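Frequently Asked Questions

Last updated 2020-08-11

I run Griditura, a little toy library, out of the front room of my house in Carrilho, and I get the same emails over and over. So I finally typed up my answers. If yours isn't covered, write to me and I'll get back to you (usually after bedtime, my kids' or mine).

What is a toy library, anyway?

Same idea as a book library, only louder! You borrow a toy, your kid plays with it until they're sick of it, and you bring it back and pick something else. I've got 127 sets on the shelves right now, plus a box of puppets I haven't gotten around to tagging.

How much does it cost?

It's $5 a month per family, no matter how many kids you have. Grandparents can sign up too, and lots of them do. I don't charge a deposit. I tried it the first year and hated chasing down the refunds.

How long can I keep things?

Four weeks, and you can renew once by email as long as no one else is waiting for it. The marble run always has a waiting list. Sorry in advance about the marble run.

How many can I take at a time?

Up to 4 toys per family. A puzzle counts as half a toy, so yes, you can go home with eight puzzles, and one mom in Sukdale does it every single month.

What ages do you cover?

Babies through early grade school. I'm strongest on the three-to-six stuff, because that's what my own kids were into when I started buying. If you've got a nine-year-old, come look at the board games first and see if it's worth joining.

Do you have building sets?

Tons! Wood blocks, magnetic tiles, train track, and the chunky plastic kind with nuts and bolts, which I love for kids who get frustrated with tiny pieces. Anything with small parts goes out in a zip bag with a piece count on the label. Please count before you bring it back, I'm begging you. 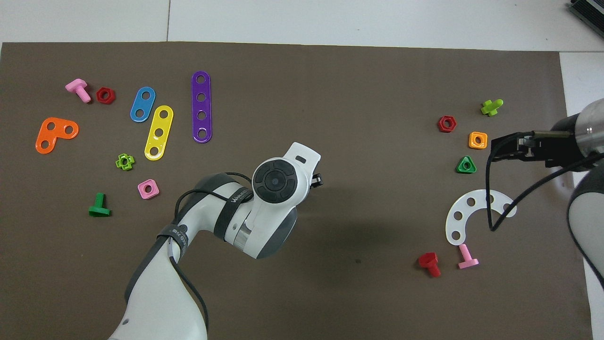
Plastic nuts, bolts and strips on a dark brown mat.

What if we lose a piece?

Just tell me. One missing piece is no big deal and I keep a jar of spares. If a toy can't be used without the part, I'll ask you to chip in for a new one, but that's come up maybe twice.

How do you clean everything?

Hard plastic gets soap and water and then air dries on racks in my laundry room. Wood gets wiped down. Cloth toys go through the washer in a mesh bag. I also let every return sit for a few days before it goes back on the shelf, so don't panic if your favorite is checked in but not out yet.

Do you take donations?

Yes, but email me a photo first. I can't take stuffed animals or anything by Okier, only because I already have 74 of their puzzles and no more shelf space. I'm clearing some out in October, so ask me again then.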